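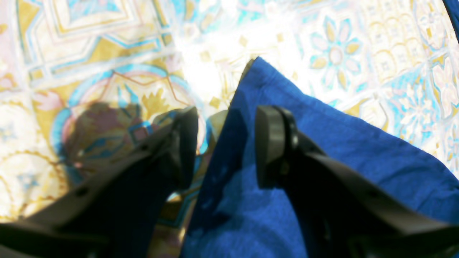 Collecting Folding Demonstrations for a Two-Arm Robot
Project report, Puvillow Robotics Lab

1. What we set out to do

Our project was to collect a set of examples that a learning system could use to fold clothes with two arms. We did not train the final model ourselves. Our part was the recording, the labeling and the cleanup, and this report covers those three jobs.

The target in our proposal was 500 usable episodes. An episode is one complete fold of one garment, driven by a person through the teleoperation setup, with joint positions and camera video saved together. Sumathi Thomas and Mairéad Costello did most of the driving. Aishwarya Bhat wrote the logging script, which we called Tekero, and Kamala Shenoy checked the recordings.

2. Setup

The two arms work over one table. A patterned tablecloth is clamped over the top at the edges. We kept the same cloth for the whole project so that the background would not change between episodes. The pattern is busy, and we discussed whether a plain cloth would be easier for the model. Hema Thomas argued for the pattern, on the grounds that a real table is seldom plain, and we left it on.

Dark clothing shows up well against the pastel tiles. Glare is a bigger problem. In the close-up views parts of the cloth wash out to white, and the edge of a light garment can get lost there.

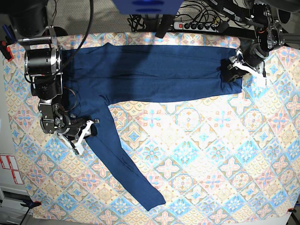 Puvillow, December

Trousers took the longest to learn to drive. The two legs have to be brought together before any other fold makes sense, and with one leg lying at an angle to the other there are several reasonable places to start. Our rule was one gripper near the waist and one at a hem. Drivers were free to choose which hem.

We had not written this rule down at first, and the early trouser episodes are inconsistent as a result. Some start with both grippers on the same leg. We kept these but gave them a separate tag, so whoever trains on the data can leave them out.

3. Checking the recordings

We recorded 617 episodes. Each one was watched at double speed and marked keep, trim or drop. Trim was used when the fold was fine but the driver had waited too long before moving — a model copying those episodes could learn to sit still. Drop was used for lost camera data or a garment that slid off the table. The check took 2 people most of every Wednesday afternoon. 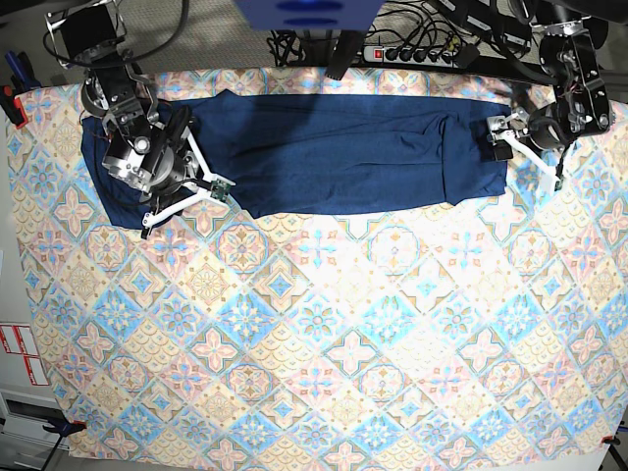

Kamala Shenoy, data review

Long, flat folds gave me the most trouble in review. Once a garment is down to a narrow band, it is hard to tell from the overhead view how many layers a gripper is holding. I went to the close-up video for those, and I would ask the next team to label the layer count while they are recording.

I also changed my mind about bunched edges. At first I dropped any episode with one. Later I kept them if the driver went on to fix the edge, as a correction is something the model needs to see too. The older episodes were reviewed again under the new rule.

4. Remaining work

The shirt episodes still need their final tags. The driver instructions are in the project folder, along with the Tekero settings and the list of dropped episodes.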